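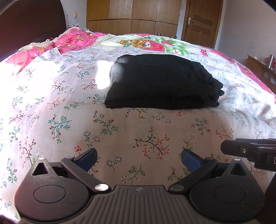 05/04/2019 Equipment planning, hand-held grippers

Went through the budget with Juwita before lunch. We have 3000 left for hardware until the end of June, and whatever isn't ordered by then goes back.

Folding work on beds is what we're buying for. Black clothing on printed sheets stays on the task list, so the fingertips need to open wide enough for a thick folded stack.

Quotes so far:
Ometti, complete hand-held gripper, 800 each. Pads included, no spares.
Nendska, linkage arms and fingertips only, 265 a set. We would reuse our own bodies.
Varnar, replacement pads, 83 a pack. Shipping not quoted yet.

Two from Ometti plus two Nendska sets comes to 2130. Add two packs of pads and it's 2296, before shipping. That leaves roughly 700 for mounts, cables and a second charger.

Juwita would rather have three complete units and skip the Nendska parts. That is 2400 and leaves less for pads, which we keep underestimating.

To do:
Ask Ismail for a quote on mounts.
Get Varnar shipping in writing.
Check whether Nendska pins fit the old housings. If they don't, go with Juwita's version.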